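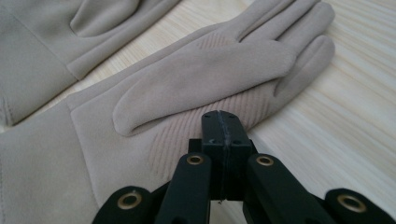 Lomari hand-held gripper, jaws closed, over a beige glove

I've had the Lomari pair on the bench against the older Studdale set, and gloves are where they split. Thin fabric slides right out of the Studdale jaws.
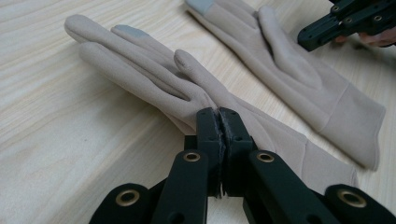 The Lomari needs less squeeze, and my wrists were fine after 19 runs. Swapping jaws takes 2 screws - nice!

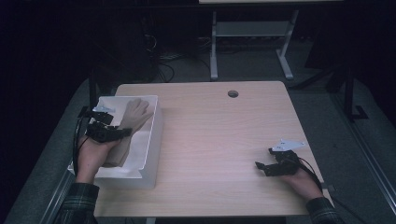

Greer Kerr: Does the cable still tug on long reaches? Mine did until I ordered the Leckie clip.

A bit, yes. The clip ships in packs of 5.

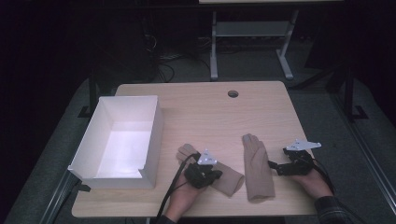 Two-handed setup with marker plates and a pair of gloves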